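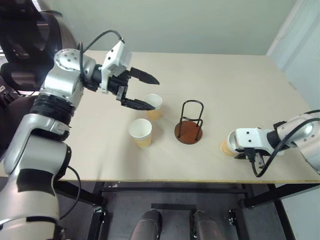 Notebook, December 2023. Waiting periods and the family deductible, second pass. I finally have a version of the deductible rules that I can read out loud without stopping to apologize, and I'm very happy with it! The snag all along was the embedded deductible, where each person has a limit inside the family limit. What got me through was a paper cup like the ones on the beige table: the cup is one person's deductible, and a big jug is the family's. Anything that person pays toward covered care goes in the cup, and the same amount gets marked up on the jug. If the cup is full, the plan starts paying for that person, even with the jug half empty. If the jug fills first, the plan starts paying for everybody. Gemma Pearce got it on the first read, and she has been arguing with me over this paragraph since May.

Test group is still Dobson, 97 employees, one location, medical plus short-term disability. Old handbook text went in on the left side of the comparison sheet, new text on the right. Waluvix (the rules checker) flagged two places where the handbook and the plan document disagree:

1. Handbook says coverage starts "after 90 days." Plan document says "on the 90th day." One day apart, and for somebody with a surgery booked it matters a lot. Went with the plan document and wrote out a sample hire date beside it.

2. Handbook uses "plan year" and "calendar year" as if they were the same. They aren't for Dobson. The deductible resets on the plan year, 12 months from renewal, and people have been assuming January. Fixed in four spots. Check the payroll insert too, it has the same sentence.

Loved how clean the checker output was this time. Last round it complained about every comma.

Still open: what happens to the cup when an employee adds a spouse mid-year. My reading is that amounts already paid carry over to the family limit, but the plan document doesn't say so in plain terms. Gemma is asking the carrier in writing. Do not put anything in the handbook until we have the answer on paper.
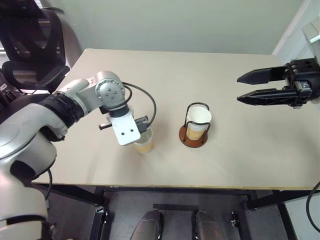
Photo: Beverley Bramwell

Beverley's read-through notes, copied in so I don't lose them:

"Coinsurance" needs its own line before the first dollar example, not after. She's right, I had it backwards. She also wants the out-of-pocket maximum moved up next to the deductible – people mix them up, and seeing both together helps. Tried it, and the page reads so much better that I redid the disability page the same way, elimination period first, then benefit length (24 weeks for Dobson), then what counts as pay.

She crossed out "utilize" everywhere. Fair.

The Jelance template truncates long plan names in the header. Used the short name for now.

To do next:
Rebuild the family example with three people in place of two, so the jug fills before every cup does.
Ask Gemma which rehire rule Prululano used in their booklet, ours is silent on it.
Send Beverley the disability page, clean copy, wide margins for her pencil.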